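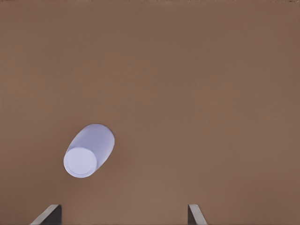 *Pale cylinder, lying on its side on a brown surface.*

## Kunari beeswax finish, six months in

I bought the Kunari tabletop finish after three separate people told me I had to. Gergely Győri swears by it, but he swears by every can he opens, so I took that for what it was worth. My table is birch, used daily for meals and homework, and it had an old oil finish that had gone patchy near the window.

The label promises a "lifetime surface." Whose lifetime, it doesn't say. It also promises one-coat coverage, and that part is plainly wrong. I put on one coat as directed, waited the full day, and the end grain looked as thirsty as when I started. Two more coats got it to an even sheen. The instructions do mention extra coats for "unusually dry wood," in small type, under the disposal advice.

Smell: fine while wet, then oddly strong for a week. We ate in the kitchen.

Now the good part, and I'll admit there is one. Plain water beads up and wipes off. I left a wet glass out overnight on purpose and found no ring. The surface feels smooth without that plastic skin you get from cheap varnish, and the color shift was small, a bit warmer than bare birch.

Heat is another story. A mug of tea left a cloudy patch in the first month. Kunari's help page says to buff it out with a dry cloth, which I did for most of an evening. The patch got fainter. It's still there if you sit on the left side. Agnes Björklund used the same finish on a hallway bench and has no complaints, but nobody puts tea on her bench.

Vinegar and tomato sauce both left dull spots. Soap is supposed to be safe if it's mild, and mine was, yet the sheen dropped after a few weeks of ordinary wiping. I've already recoated once.

I also did half of a spare board in Niskanen hard oil, which costs less and comes in an uglier can. Same wood, same sanding, same tea. The Niskanen half took longer to dry and came out slightly yellow, but the mug left no mark on it.

Would I buy Kunari again? For a shelf or a bedside table, maybe, if it was on sale. For a table people eat at, I'm finishing this can and switching. I'll sand the top back in June, when I can keep the windows open.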